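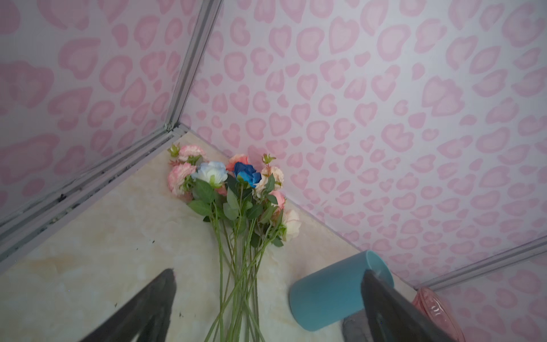 Rekha Goel objected, on reading an earlier draft of this section, that soiling at the foot of a partition says more about the sweeping routine than about the partition, and that a survey of joints which leaves out the broom will blame the metal for what the broom has done. We accept part of this. The routine at both sites was therefore recorded before any joint was graded, and the results in this section are set out by routine first and by type of joint second.

Figure 4. Corner between two patterned walls, with a grey aluminium rail along the base of the left wall. Dark grime and black debris lie in the gaps of the rail.

4.2 Soiling at the base of framed partitions

Framed partitions are put up where a space has to be divided quickly and may have to be divided differently later. The wall surface is held by metal sections, and the lowest of these usually sits on or close to the floor. Grooved sections are convenient to the fitter, as fixings can be placed at any point along their length. The same grooves give loose matter a place to settle, and a flat cloth passes over them with little effect (Figure 4).

Two buildings were surveyed. Stunbridge is a former printing works let out as small workshops, and most of its partitions stand on a sealed concrete floor. Gornusholm is a storage building with sheet flooring and a higher share of plain, ungrooved base sections. Stunbridge is swept dry in the evening and mopped when tenants ask for it. Gornusholm is vacuumed and then mopped on a fixed rota. Neither site had a written instruction for the base sections, and cleaners at both told us that they dealt with them when they looked bad.

Grading followed the Ledesma scale, which runs from 0 (no visible matter) to 7 (groove filled to the lip). Each joint was viewed under a hand lamp held low and to one side. Light from directly overhead was tried in the pilot and dropped, as it hid matter lying against the near wall of the groove. In total 1,000 mm of rail was graded at each corner, measured from the corner outwards, and the worst reading within that length was kept. Where a corner was blocked by stored goods it was left out and replaced by the next one along the same wall.

Corners were graded separately from straight runs. A brush drawn along a wall tends to lift before it reaches the corner, and matter pushed ahead of it is left there. At Stunbridge the corners were graded higher than the straight runs of the same partition in almost 90 per cent of pairs. The difference was smaller at Gornusholm, where a narrow nozzle was already in use for other purposes. We did not find a clear effect of floor type once the routine had been allowed for, although the two are hard to separate with only two buildings.

Wall finish was recorded as plain or patterned. This was added at the request of the building managers, who believed that a busy print made people less likely to report dirt. The reports logged at the two sites do not settle the matter. Marks on the wall itself were reported less often where the surface was patterned, but reports of dirt in the base section were too few under either finish to compare. Pattern may draw the eye upwards – this was suggested by one manager – or it may simply be used in rooms where fewer people have cause to complain.

A short trial was made of the Omero strip, a soft insert pressed into the open groove after cleaning. Strips were fitted in March at Stunbridge only. They stayed in place along straight runs and worked loose near several corners, where the cut end could be caught by the broom. Mitred ends held better than square ones. Grooves under strips that had stayed in place were graded at 0 or 1 when the strips were taken out, but the trial was short and no unfitted rail was cleaned on the same day for comparison. The readings are given in the appendix and are not used in the model in section 5.

Two limits should be noted. The scale records how full a groove is and says nothing about what fills it, so that metal dust and food waste may be given the same grade. The routine was also recorded from interviews – we did not watch the cleaning being done – and what cleaners reported at Gornusholm differed in places from the rota on the wall.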